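Sort Last

Most advice on keeping small loose parts in order begins with the container. Buy the bins, label them, assign one category to each, and the tidying will follow. I kept the supply shelves at the Muvulero play center on that principle until September, and I now think the order is wrong. Sorting should be the final step, and in many cases it should be skipped.

The argument for early sorting rests on retrieval time. A separated set is quicker to draw from, provided the user wants one category. Children at a building table seldom do. They want a quantity, and they take what is nearest.
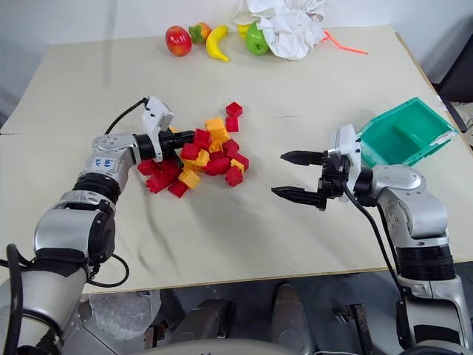 Retrieval is also only half of the cost. The other half is the return, paid at the end of every session by whoever clears the table. Cubes in two colors, a dozen red and five yellow, can be swept into one open bin in a single pass. Splitting them by color means handling each piece, and the result is undone the next morning. Play fruit is a different matter. It differs from cubes in shape and use, and a row along the back of the table keeps it out of the pile at almost no expense.

Sylvie Ouellet, who runs the room with me, objects that color sorting is itself a lesson. I accept that for a planned activity. As a standing rule for cleanup it turns the lesson into a chore. Our inventory lists 1219 loose pieces, and I would divide them by type, stop there, and leave color to the children who ask for it.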